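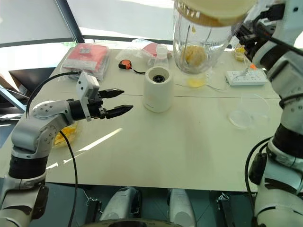
Iida Salminen thinks a by-election in a town the size of Willbridge can be called from the first three precincts. She has written so twice in the margin of the draft of this manual, and her remark stays in because plenty of desk editors will believe it too. Section 4 was written with that belief in mind. Please read it before you turn on the projection panel in Stundis.

## 4. Setting up a by-election night

You need an account with editor rights, the list of precincts from the county clerk, and the certified result of the last regular election in the same seat. A spreadsheet somebody made from newspaper tables will load without complaint. Don't use it.

### 4.1 Create the contest

1. Open **Contests > New** and choose **Single seat, by-election**. The plain **Single seat** type also works, but it hides the turnout column, and turnout is where by-elections go wrong.
2. Enter the name of the seat as it is printed on the ballot.
3. Under **Baseline**, load the certified result. Stundis matches precincts by number. If the boundaries have been redrawn, it will match them anyway and show a green check mark. The check mark means the numbers exist in both files and nothing more.
4. Set **Precincts expected**. For Willbridge this is 42.
5. Click **Save as draft**.

**Note:** Absentee ballots are a separate line, and the line is off by default. Turn it on under **Reporting units** before you save, or the panel will reach 100 percent with ballots still to come.

### 4.2 Swing and projection

1. Go to **Contests > Projection**.
2. Leave **Uniform swing** unchecked. It assumes every precinct moves the way the early ones did. The sales sheet calls this proven. We have asked to see the proof.
3. Set **Hold until** to a number of ballots. The factory setting is 200, which one apartment block can supply. Use 400 or more.
4. Set **Lead to flag** by hand. In the February test the final margin was 1085, and the panel had named the other candidate as leading for most of the evening.
5. Click **Test with baseline**. The panel should return last time's winner. If it doesn't, go back to 4.1, step 3.

**Caution:** The words "game changer," "wave" and "referendum on the mayor" are in the headline picker. They appear whenever swing passes the threshold, whatever the turnout. Remove them under **Headlines > Phrases** -- you can type them yourself later if you still think they're true.

### 4.3 Feeds

1. Add the clerk's feed first and mark it **Primary**.
2. Add Fido as **Secondary** if your newsroom pays for it. Fido is faster. It also takes numbers by phone from party observers, and a party observer has a party.
3. Set **On conflict** to **Hold and ask**. The other choice, **Newest wins**, will swap a counted figure for a rumor that came in a minute later.
4. Name one person who may clear a hold. At our desk it is Ville Laaksonen.

**Note:** The Leinonen add-on puts a percentage next to each candidate, labeled **Chance**. We could not find out how it is worked out. It stays off in the setup file that comes with this guide.

### 4.4 Before polls close

- Check that the panel reads **No result** for every precinct.
- Print the baseline table.
- Log out any account still using the training password.

If the panel calls the seat before the clerk has posted absentee ballots, click **Withdraw call**, then look at step 3 in 4.2. A withdrawn call stays in the public log with its time, and it can't be deleted.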